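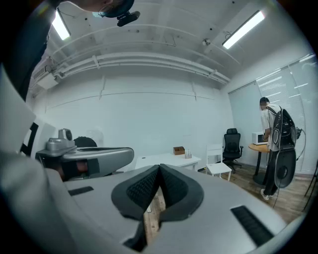
Section 4. Desk, side table and seating

Read section 3 first if the floor hasn't been swept. Everything below assumes it has.

You need: the white desk, the white wooden chair, the black office chair, the dark brown table, the divided tray, the pegs on their base. Screws and feet are in the Calteo bag, order no. 515. If the bag's missing ring Lenka Hudec before starting, not halfway through.

4.1 Desk

1. Stand the desk on its legs, top up. Two people. Don't drag it.
2. Turn it so the grommet hole is at the left-hand end as you come up to it.
3. Tighten all leg bolts by hand, then a quarter turn with the key. No more than that.
4. Press down on each corner. Rocks? Wind the foot out on the short corner and try again.
5. Wipe the top. Damp cloth, then dry.

CAUTION: Never lift the desk by the top alone. Hold it by the legs, low down.

Note: older desks (part no. 997) take the long bolts. The long bolts will go through the top of a newer one. Check the sticker underneath befor you start turning anything.

4.2 Chairs

1. White wooden chair to the right of the desk. Check the spindle legs for wobble, and the slats at the back for splinters.
2. Black office chair over by the wall, behind the white one. Seat at its lowest.
3. Leave enough room to walk between the two without turning sideways.

CAUTION: office chair is not a step. Use the steps. 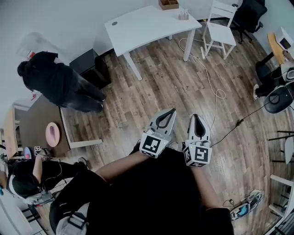 ELLACH, February

Changes since the last issue: tray and pegs now go on the desk, far side, next to each other. They used to live on the brown table and got knocked. Plate goes on the brown table. Cable section is new, please read it even if you know the room.

4.3 Tray and pegs

1. Divided tray on the far side of the desk top. Keep it off the edge.
2. Pegs beside it, standing up on the base. Push each one down firmly.
3. Near side of the desk stays clear for working. No mugs.

Note: the tray is wood. Don't soak it, don't stand it in the sink. Brush out the corners of each division, wipe, leave it on its side to dry.

4.4 Brown table

1. Table along the side wall, light wooden cabinet further along.
2. Pink oval plate on top, nothing stacked on it.
3. Marks on the plate: warm water and washing-up liquid, soft sponge. Still there, try bicarb paste for an hour. No scourers.

4.5 Black cabinet and clear container

1. Don't block the cabinet. Someone has to be able to bend down next to it without backing into a chair.
2. Transparent plastic container stays near the wall behind. Odds and ends go in there, not in the tray.
3. Empty it at the end of the month. Anything without a label goes to the Wan cupboard.

4.6 Cables

1. The white cable comes out from beneath the desk and across the floor. Walk it end to end, take out any kinks.
2. Gather the slack into one small loop, laid flat. Don't pull it tight round a leg.
3. Black cable, right side of the room: keep the connector off walkways and away from chair legs.
4. Tape where people cross. Trasow floor tape only, the other stuff lifts the finish off teh boards.

CAUTION: Trip hazard. Stop and move the cable before you carry furniture over it.

CAUTION: Never roll the office chair across a cable.

4.7 Last check

Desk steady. Chairs in place. Tray and pegs together. Cables flat. Sign the sheet inside the Wan cupboard, initials will do, and carry on with section 5 (lights and blinds).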